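# Gripper project, door task - July gallery

Notes and pictures from the Geraghty student robotics group. The project this term is called Traketti. Its aim is to record a person carrying out household tasks with hand-held grippers, so that an arm with the same jaws can later be trained on the recordings. Doors were chosen as the first task. Drawers follow in the autumn.

Each session is limited to 16 recordings per student, after which the grippers change hands. The target for the full set is 700 recordings. Lever handles are done first, round knobs second.

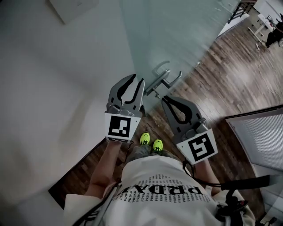

*Both grippers open at the frosted glass door, lever handle just above and between the two pairs of jaws. Fiducial marker on each white block.*

The markers give the position and angle of each gripper relative to the camera. A marker that is tilted too far from the lens is lost by the tracker, and a recording with a marker missing for more than 3 seconds is discarded. Elbows should stay low and the blocks should face up as far as the handle allows.

The jaws are printed by the students from the Druter drawing, revision 2. Earlier jaws had square tips and slipped on curved levers. The rounded tips hold better, though they wear faster at the inner edge - check them before each session and note any change in the log.

Cables are to be routed down the side of the body and kept clear of both markers. Straps are adjusted before recording starts and left alone until the set is finished.

Files are copied to the Gallberg drive at the end of the session, one folder per door. Folder names use the door number followed by the handle type, in lower case, with no spaces.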